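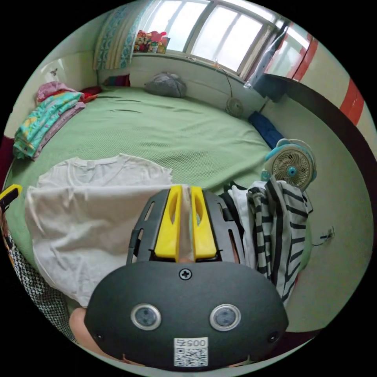
Objet : Re: [linge] plier les T-shirts blancs sur le lit

Bonjour à toutes et à tous,

Ruairí Kinsella a écrit :
> Je plie toujours sur la table, et mes T-shirts
> ont chaque fois un pli au milieu de l'impression.
> Est-ce que le lit est mieux ? Mon tiroir fait
> 2 T-shirts de large, pas plus.

Pour moi, oui, le lit est mieux, à condition que le drap soit bien tiré. Je pose le T-shirt à plat et je lisse les manches avec la main, en partant du col.

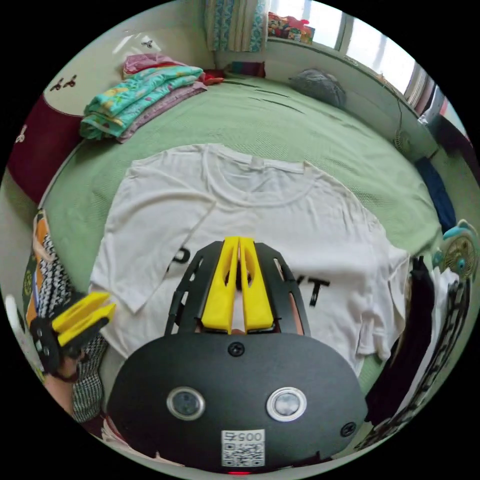
T-shirt blanc étalé, le devant vers le haut.

Si le devant est imprimé, je le retourne avant de plier. Je ramène ensuite un côté, puis l'autre, et je remonte le bas en 2 fois. Le pli tombe alors sous les lettres, si le T-shirt n'est pas trop court.
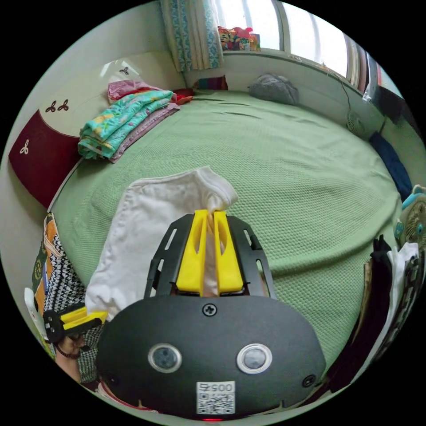 Photo : Anju Tripathi, liste Brelport

Pour les tissus plus mous, je soulève d'abord un coin et je laisse pendre un moment. Les piles pliées, je les garde à la tête du lit jusqu'à la fin.

Ruairí, peux-tu me dire la profondeur de ton tiroir ? Le mien, à Carna, fait 698 mm et je range debout.

Bien cordialement,
Anju Tripathi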